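Pallitz Striped Bedspread, double and king

Home > Bedroom > Bedspreads and throws

We've had the Pallitz on our own spare bed since last October and it still makes me happy every time I walk past the door! It's a proper old-fashioned bedspread, the sort you throw over everything in the morning and the room looks tidy straight away, even if the sheets underneath are a mess.

The cloth is woven by Canpolat, a small mill we've bought from for years, and the stripe is in the weave itself, so it shows on both sides. Turn it over when you fancy a change. It's all cotton, with a bit of weight to it (the king comes in at just over 2 kg) and it hangs nicely down the side of the bed without sliding off in the night. 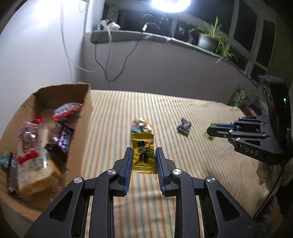 Washing is easy. Put it in at 40 with similar colours, leave out the softener, and give it a good shake before it goes on the line. Expect it to shrink a little the first time, which we've allowed for in the sizes. The king does fill a small machine, so if yours is on the compact side a trip to the launderette might be kinder to it. It comes out softer every time, and I really do mean every time. Ours is lovely now.

Sizes
Double: 220 x 240 cm
King: 250 x 260 cm
Cushion cover to match: 43 x 43 cm, zip at the back, pad sold separately

Goes well with
Mamix wool blanket, folded across the foot of the bed
Piston bedside lamp, short or tall

A customer asked if it would work as a sofa throw, and yes, the double does very well on a two-seater. Tuck it down behind the seat cushions and it stays put. Another has hers on the floor for the grandchildren to play on, and I've seen one used as a curtain in a camper van, which looked great.

Delivery
Orders go out within 2 working days, folded in a cotton bag you can keep for storage. If you're not sure about the colour against your walls, ask us for a swatch and we'll pop one in the post for nothing.

Page updated 20 July 2023 by Youssra Cherkaoui, bedding and blankets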